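Can I see my late brother's case file if I wasn't a party?

My brother was convicted at Arnbridge in 1994 and always said he hadn't done it. He died in March last year. I'd like to read the papers to see whether an appeal could still be brought, but the court office says I have no standing. His old solicitors, Sandberg, closed years ago. The only reference I have is 2086, written on the back of a letter. Where do I start?

Flekcombe reader

Valter Björklund
Try the court again and ask for a manager. They told me no as well, then found two boxes. Don't pay anyone for a search.

Idalina Azevedo
Two separate matters here. In England and Wales an appeal can be brought on behalf of someone who has died, but the court has to approve the person doing it. That can be a widow or widower, a personal representative, or someone with a substantial interest through family or similar ties. The usual time limit is a year from the death, so check your date today. If it has passed, the Criminal Cases Review Commission can still look at a case, and applying to it is free.

For the papers, write to the regulator of solicitors. When a firm shuts, its files often go to a successor firm, and the regulator may know which one. 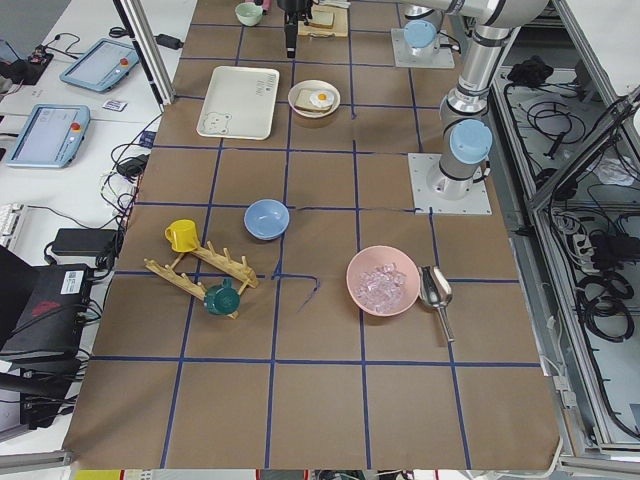

Idalina Azevedo
Community adviser, legal help board

Quote the 2086 number in every letter, but give his full name, date of birth and the trial dates too, as it may be the firm's own reference and mean nothing to the court. Keep copies. If you hear nothing after 16 working days, chase in writing.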